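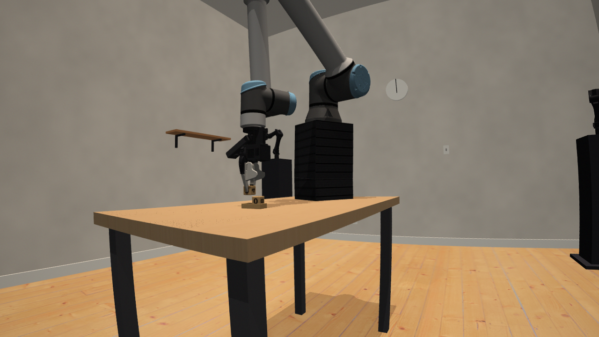
Ticket: Guests told to arrive at the wrong time, more so if they like us

Product: Verel Bookings, small operator plan
Account: Prelden Valley Walks
Opened by: Mebrat Gebremichael
Handled by: Sabina Procházka, Verel support
Priority: Normal (changed to High by customer, changed to Normal by system, changed to High by agent)
Status: Solved, one item left open

Mebrat Gebremichael, 9:52 a.m.

Hello. We run a guided walk from Flindon up to the Simard gorge and back, with lunch at the top and a soak in the hot spring afterward. The walk starts at the trailhead at 9:00. The van leaves from Flindon station at 8:30. These times have not changed since we bought the van.

This morning I got to the station at 8:15 and found a couple who had been standing there since before 8:00. Their confirmation email said pickup was at 8:00. Further along the wall was a man on his own whose email said 7:30. He was very nice about it, in the way people are when they are already writing the review.

Everybody else had 8:30. Same tour, same day, same van. I have checked our tour page and it says 8:30. I have checked the calendar and it says 8:30. Could you please tell me where your system is getting its other ideas?

Verel automatic reply, 9:52 a.m.

Thanks for reaching out! Did you know that most time problems can be fixed by checking your time zone? Go to Settings, then Business, then Time Zone. If this solved your problem, you don't need to do anything and this ticket will close itself.

Mebrat Gebremichael, 9:58 a.m.

It did not solve my problem. We have one time zone here. Please don't let the ticket close itself.

Sabina Procházka, 10:40 a.m.

Hi Mebrat, I've taken this over from the automatic reply and switched off the auto-close. Sorry about your early risers.

Could you send me the booking references for the couple and the man, plus one for a guest whose time came out right? Also, have you got "Adjust for transfer" turned on for this tour? It's in the tour editor under Meeting Point, below the map, where it's easy to miss.

Mebrat Gebremichael, 11:15 a.m.

References are in the private note. "Adjust for transfer" is on and set to 30 minutes. We turned it on in the spring because your help page said it would "take the stress out of pickups."

Sabina Procházka, 11:48 a.m.

Thank you. I've read through the history on all of them and there's a pattern.

The guest with the correct time booked once and never touched the booking again. The couple booked the walk, then went back in and added the hot spring towel rental. The man on his own changed his lunch to vegetarian, then later changed his shoe size for the boot rental. Every change moved the pickup 30 minutes earlier.

So the more interest a guest takes in the day, the earlier we make them get up. I'm going to try to repeat it on a test account before I say anything more confident than that.

Sabina Procházka, 1:20 p.m.

Repeated. These were my steps, partly for you and partly for the developers, who will be getting a copy:

Created a tour starting at 9:00 with transfer adjustment on.
Booked it as a guest. Email said pickup 8:30. Correct.
Opened the booking as the guest and added lunch. Email said 8:00.
Removed lunch. Email said 7:30. It does not give the time back.
Kept going for a while out of curiosity. I now have a confirmation for a gorge walk with pickup shortly after midnight, and a cheerful line at the bottom telling me to bring sunscreen.

When the booking is first made, the system takes the walk's start time, subtracts the transfer and prints the result. When a guest edits the booking, it takes the time it printed last, assumes that is the start of the walk, and subtracts the transfer again. The calendar on your side reads the tour and ignores the booking, so it looks perfect to you throughout.

What to do right now:

1. Open the tour editor and turn off "Adjust for transfer."
2. Leave the tour start time alone, at 9:00.
3. In the Meeting Point box, type the pickup time as ordinary words, something like "Van leaves Flindon station at 8:30."
4. Save, and wait for the green bar. If you get a yellow bar, it hasn't saved, whatever the yellow bar says.
5. Do not press "Resend all confirmations" yet. Please.

Mebrat Gebremichael, 1:37 p.m.

Done. Yellow bar the first time, green the second.

Why not resend? It is a very large button.

Sabina Procházka, 1:44 p.m.

It is, and I've raised that before. It resends the stored email with the stored time. Guests with the wrong time would get the wrong time again, now with "Reminder" in the subject line.

We need to find the affected bookings first. Could you run the report called Upcoming Guests, Detailed, and sort by the column Last Modified?

Mebrat Gebremichael, 2:30 p.m.

I ran it. It gave me no upcoming guests after the middle of June. We are nearly full in the second half of June. I had a bad few minutes before I looked at the calendar and saw they were all still there.

Is this a second problem or the same one in a hat?

Sabina Procházka, 2:51 p.m.

Second problem, sorry, and I should have warned you. The report stops at 1,000 rows and doesn't mention it. You wouldn't think you'd hit that, but the detailed version makes a new row for every person, every lunch, every towel and every pair of boots. A family of keen walkers can use up a good part of a page.

Try this instead:

1. Choose Upcoming Guests, Simple.
2. Under Filters, pick "Edited by guest" and set it to Yes.
3. Set the dates to the whole season.
4. Export, and open it in whatever you use for spreadsheets.
5. Compare the Pickup column with 8:30. Anything else is wrong.

Mebrat Gebremichael, 3:25 p.m.

36 bookings with the wrong pickup. Most are 8:00. A handful are 7:30. One lady has pickup at 5:30 and I looked at her history. She has changed her lunch, changed it back, asked for a window seat in the van, added a towel, and then corrected the spelling of her own surname.

She has not complained. I think she was going to come.

Sabina Procházka, 3:40 p.m.

I would follow that woman anywhere.

For these bookings I can reset the stored time from my end, in one go, if you attach the export. That won't send anything to the guests. Once it's done, you can select just those bookings and press "Resend selected," the small gray button next to the large one.

I'd suggest adding a line of your own at the top of the email, as two messages with different times and no explanation will bring you phone calls. Keep it short. You don't need to describe the bug to them.

Mebrat Gebremichael, 4:02 p.m.

Attached. My line is: "Good news, you may sleep longer. The van leaves Flindon station at 8:30. Please ignore any earlier time we sent you." I had a longer version that named the software.

Sabina Procházka, 4:09 p.m.

The short one is lovely. Stored times are reset. Please open any one of them and check before you send.

Mebrat Gebremichael, 4:20 p.m.

I checked the 5:30 lady first. She is at 8:30. Checked several others and they are right too. Sent.

Next question: what happens if she edits it again? I feel that she will.

Sabina Procházka, 4:33 p.m.

I tried it on the test account with the adjustment off. I added and removed lunch until I was bored and the time stayed put. As long as that setting stays off for the Simard walk, edits are safe. If you copy the tour to make a new one, check the setting on the copy. Copies turn it back on. I've added that to the developers' ticket, which is getting long.

Mebrat Gebremichael, 4:41 p.m.

We do have a copy. The autumn version of the same walk, not on sale yet. I looked and the setting was on. Now it's off. Green bar.

The man from this morning had his soak and came back in a much better mood, by the way. I gave him his boots for free. Can I record that somewhere without editing his booking?

Sabina Procházka, 4:50 p.m.

Use Internal Notes. It doesn't touch the times. For the boots themselves, go to Payments and then Partial Refund, and choose "Goodwill" as the reason. Avoid "Other," which asks you for an essay.

Internal summary, added by Sabina Procházka, 5:15 p.m.

Cause: transfer adjustment is applied again on each guest edit, using the last displayed pickup in place of the tour start.
Workaround: turn the adjustment off and put the pickup time in the Meeting Point text.
Also found: detailed report cuts off silently at 1,000 rows; copied tours switch the adjustment back on; the yellow bar still says "Saved!" when nothing has been saved.
Help page: I've asked for the sentence about taking the stress out of pickups to come down until this is fixed.
Left open: the fix itself. No date from the developers yet. Customer wants to be told when it's in and has asked that the message not come from the automatic reply.

Mebrat Gebremichael, next morning, 8:34 a.m.

Everyone was at the station at 8:30 except two people who were late. Their email had the correct time. You can close the part that's mine.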